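Bonus money and the new appearance scheme

Players who were at the pre-season meeting will know most of this already, but several have asked for it in writing, and a few joined after March and have only heard bits of it in the changing room.

The club has agreed a bonus scheme with Bedier, our shirt sponsor, for the coming season. It applies to the first team and the reserves. It does not apply to the veterans or to the junior sides, whose costs are covered separately under the Soriano grant.

The scheme has two parts. The first is an appearance payment. Any player who starts a league match, or comes on before the hour, earns one point. Coming on after the hour earns half a point. Points are added up at the end of the season and the pot is divided between everyone who has at least four. Cup matches do not count towards this part, and neither do friendlies, including the Saturday game against Varkach.

The second part depends on where we finish. If the first team ends up in the top 2 of the division, Bedier will pay a further £135 to each player with enough points. If we finish lower than that, nothing is paid under this part, however close it is. We did ask for a smaller sum for third place and the sponsor said no.

Nothing is paid for goals, clean sheets or man of the match. The club had a goal bonus some years ago and it led to arguments over own goals and who should take penalties. The players' meeting voted against bringing it back. 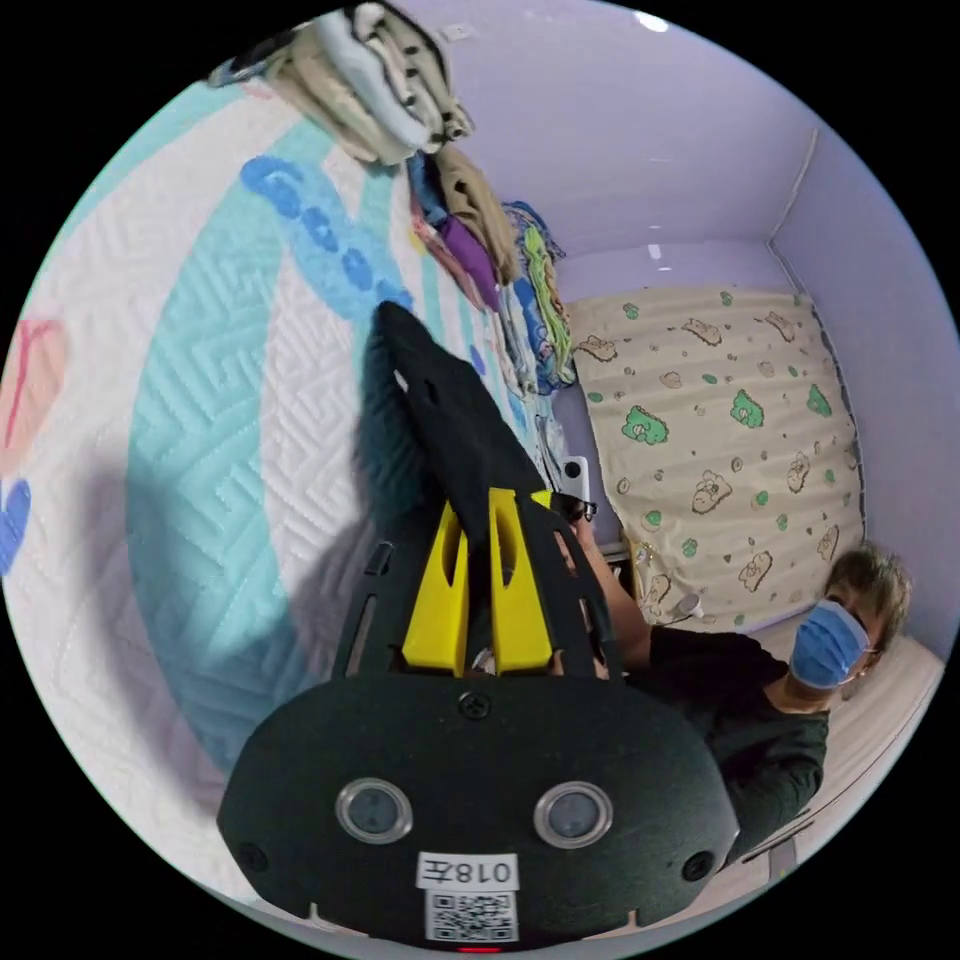 Payment will be made by bank transfer after the last league fixture, once the table has been confirmed. Please make sure the office has your correct account details. Cash will not be handed out at the end of season dinner as it was last time. Anyone who leaves the club part way through the season keeps the points they have earned, provided their subs are paid up to the date they go. Anyone who transfers to another club in the same division does not.

Injuries were the main point of discussion. As agreed, a player who is hurt in a league match and cannot play the next one will be given the point for up to two matches missed. This has to be an injury picked up while playing for us, and it has to be noted in the match report. Injuries from five-a-side, work or holidays are not covered. Suspensions are not covered either, and a match missed through a red card earns nothing even if the card is later withdrawn.

Reserve players who are called up to the first team can earn points in both sides, but only one point for any one weekend. If you play for the reserves in the morning and sit on the first team bench in the afternoon, you get your reserve point and nothing more unless you come on, in which case the higher of the two is used.

Tax is a matter for each player. The club will issue a slip showing what was paid and when, and will not give advice beyond that.

The points list will be pinned up in the clubhouse next to the fixture sheet and updated after each round of matches. If you think your total is wrong, tell the team manager before the next match. We will not go back over old match reports in the last week of the season.

There is one change to travel money. The coach to Urum is now paid for by the club in full, so no mileage can be claimed for that fixture by anyone who chooses to drive. Mileage for the other away matches stays as it was, at one claim per car, and forms should be handed in by the end of the month in which the match was played.

Copies of the full agreement are kept in the office and can be read there on training nights.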